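Print this page | E-mail this to a colleague
Reading time: 4 min

Zastermont notebook, laundry bench, 27/08/2026
Right gripper drops out mid-pick (and I think I've got it!)
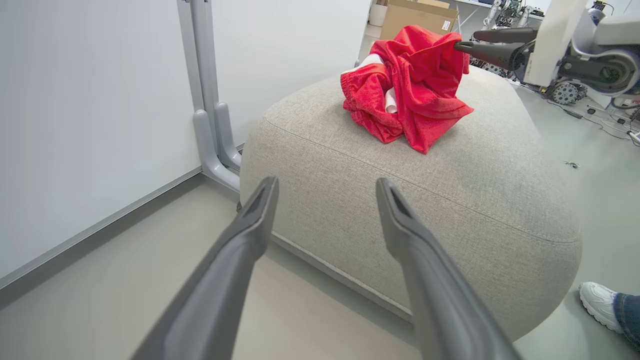 OK, so the fault. Right arm goes in for the cloth, gets close, jaws start to close, and then the whole right side goes limp on command. Left arm carries on as if it were alone in the world. The log says "gripper bus timeout" and then a wall of repeats. It happened twice yesterday and I blamed the Lustar driver build both times. I was wrong, and I'm very happy to be wrong, the real story is much more fun.

What I tried first:
- Rolled the driver back to the February build. Same dropout.
- Swapped the left and right gripper configs. Fault stayed on the right.
- Raised the bus timeout from 90 ms to 600 ms. This made it WORSE. The arm now waits more than half a second before it admits it has lost the gripper, and all that time it is still moving on the last good command. Put it back to 90. Please leave it at 90.

Then Gráinne Dolan came by and asked whether it ever fails with the arm tucked in. Great question. It doesn't! I ran the close/open cycle 2000 times with the arm folded and got zero timeouts, not even a retry. Stretched the arm out toward the ottoman, same cycle, and it timed out before I'd got back to my chair. So it's reach, or more exactly it's what the cable does at full reach.

Pulled the wrist cover. The gripper lead goes around the last joint with almost no slack, and when the arm is long and the wrist rolls inward the connector gets tugged sideways. You can make the fault appear by hand with the motors off: watch the link light, lean on the plug with a fingertip, gone. Let go, back again. I did this far more times than I needed to because it was so satisfying after two days of staring at logs.

Temporary fix: rerouted the lead with a longer loop and a clamp behind the plug, so the clamp takes the pull. Ran 4 full-reach picks on the red cloth after that, all clean. That's not enough to call it closed and I'm not calling it closed. The long run goes on tonight, arm stretched, wrist rolling, with the close/open cycle on top.

Now the safety part, which matters more than the cable. When the gripper vanished, the arm did NOT stop. The Jekutex supervisor treats a lost gripper as a warning and a lost arm joint as a stop. I'd assumed both were stops and I'd been leaning in near the ottoman to fix the cloth between tries on the strength of that. Bad assumption. Changed it in our config so that any lost device on either side stops both arms and needs a manual reset. Tested by pulling the plug at slow speed: both arms held. Did it from the left side too, same result.

Until the Bouzid cell has the same change, hands out of reach unless the stop is pressed, and keep loose cable away from the wheels. Gráinne is taking that one.

Still to do
- order proper right-angle connectors, longer lead
- check the left wrist, it's routed the same way and has probably just been lucky
- write the lost-device stop into the startup check
- find out why the repeats flood the log so fast that the first timestamp scrolls off
- put the wrist cover screws back, they're in the blue cup

We use cookies to remember your notebook settings. Accept | Manage choices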